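Can I carry my drink between two bars in the Flamside social district?

Posted by Mafalda Bastos

My sister and I are meeting friends downtown next Saturday and I'm confused about the cup rules. Last June we bought ciders at Pliltard and drank them on the benches by the fountain, no problem. Then a friend told me she got stopped at the door of Hindon with a cup from somewhere else, and she had to finish it on the sidewalk. I thought the whole point was that you could wander around! I read the page on the city website twice and came away knowing less than when I started.

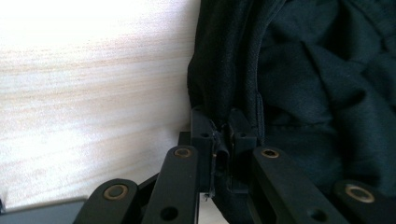
Can you take a cup from one bar into another bar?

The cup has to stay outside. You can walk it anywhere between the district signs, but each place only serves and allows its own drinks indoors, so finish up before you go in.

Also, does anybody know how late it runs? We won't get there until after dinner.

Raimo Ahonen

I tend bar at one of the places on the main street, so I get asked this every weekend. Your friend got stopped because her cup had another bar's sticker on it. Every drink going outside needs the district logo plus the name of whoever sold it, and the cups hold 16 ounces max. We stop selling to-go cups at 10 and you're supposed to be done by 11 – the patrol folks are pretty relaxed about a few minutes, but I wouldn't push it.

The parking lot behind the bakery looks like it's inside the district and it isn't. Most of the tickets I hear about come from there. I think the fine is $100, though you'd want to check with the clerk's office.

Lamduan Yensuk

Just go to Pliltard and stay there, the patio is nicer anyway and they have heaters.

Decha Chuensuk

What Raimo said, except the hours are different on Sundays (everything wraps up at 8). There's a map taped up inside the front window at Hindon that shows the boundary street by street, and I took a picture of it on my phone so I'd quit guessing. The east side ends sooner than you'd think, right before the bike shop.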